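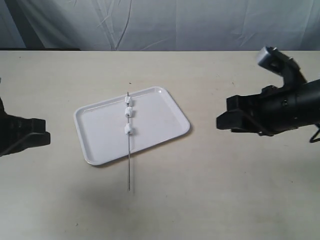 Lungile Mkhize thinks the Priltix sachets are earning their keep and that I should stop picking at them. Maybe. I'd like to see a number first.

28 Jan 2019. Sugar store humidity, continued. The leaflet says one sachet keeps a sealed 100 g jar of powdered sugar free of clumps "in all seasons." No temperature given, no jar size, and no word on how often the lid comes off. We bought 800 of them in July on the strength of that.

Opened 37 jars this morning. The ones with sachets look fine. So do most of the ones without, and Trygve had put all the sachet jars on the top shelf, next to the heating pipe. So the comparison is worth very little.

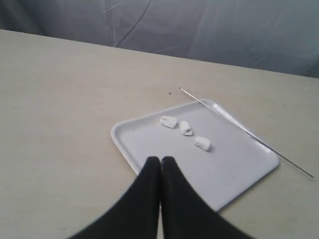

White tray with three small white pieces and the skewer.

Weighed two sachets before and after a night in the cupboard. One gained, one didn't move. Scale last checked who knows when. Consuelo to bring the reference weights.

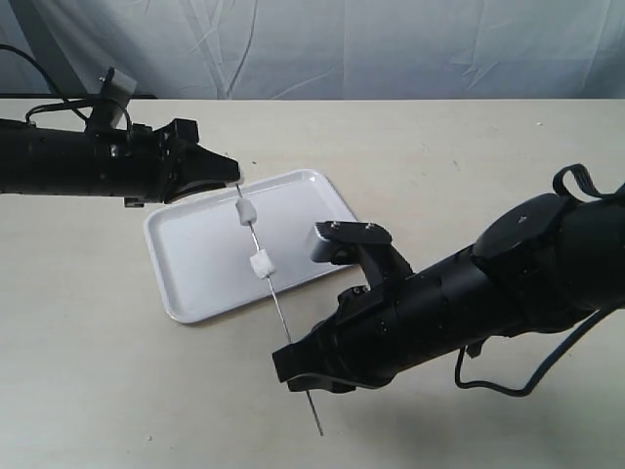 Two marshmallows on the skewer, tray behind.

Ivar asks if the color dot on the sachet means anything. The supplier says pink is spent. I have pink ones straight out of a new carton, so either the carton leaked or the dot 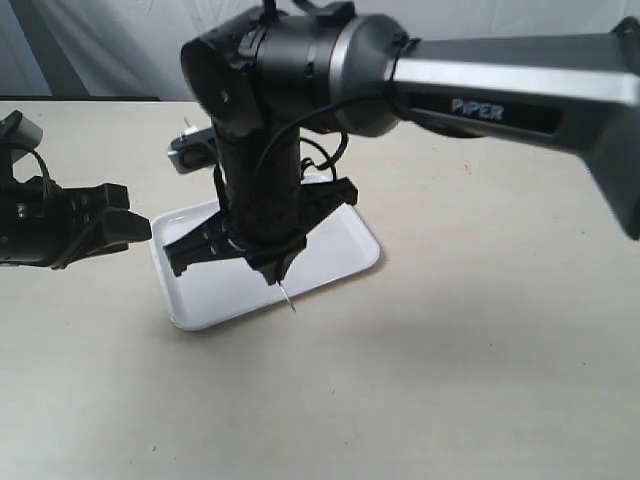
is decoration. Will split the shelves properly, half and half, top and bottom, and stop opening lids to look. No reorder until then.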